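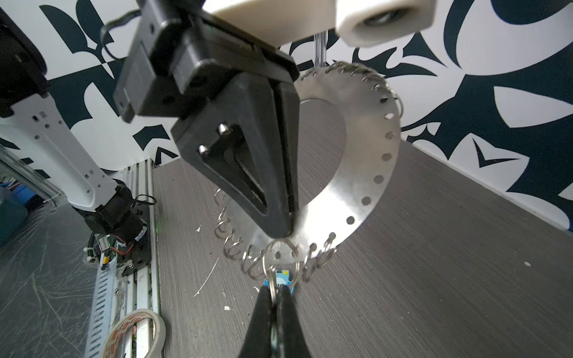
December, court sensor notes, 4:40 pm

Ran the floor sensors at the Custdale gym through both halves of the women's scrimmage. Goal was to see if the Flivness logger keeps up when all the players are on one end. It mostly did. 2323 samples dropped out of the first half, nearly all during the full-court press. Second half was cleaner after I moved the receiver off the scorer's table and up to the third row.

Jump counts still don't agree with the video. Eylül Bayram went through the tape by hand and got 12 more rebounds with contact than the logger did. My guess is the threshold is too high for short hops under the basket. Dropped it to 400 and reran the saved file. Better, but now it picks up hard dribbles near the baseline. Need something in between, or a second check on duration.

Battery on the Dursun pads lasted the whole session. The pad by the left corner reads high even with no one on it. Swapped its cable with the one from the free throw line and the fault stayed with the pad, so the cable is fine.
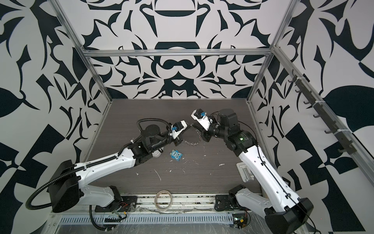

The two arms, with the patterned walls behind.

Left to do before the next home game:
Retape the left corner pad or pull it.
Ask Fustier whether the clock feed can be read directly. Typing in start times by hand put us four seconds off in the second half.
Send Eylül the rerun file with the new threshold.
Check the timeouts. The logger kept counting during the long one and I haven't trimmed that part yet.

Coach wants minutes and jumps per player on one page. Can't give per-player numbers from floor pads alone, told her so.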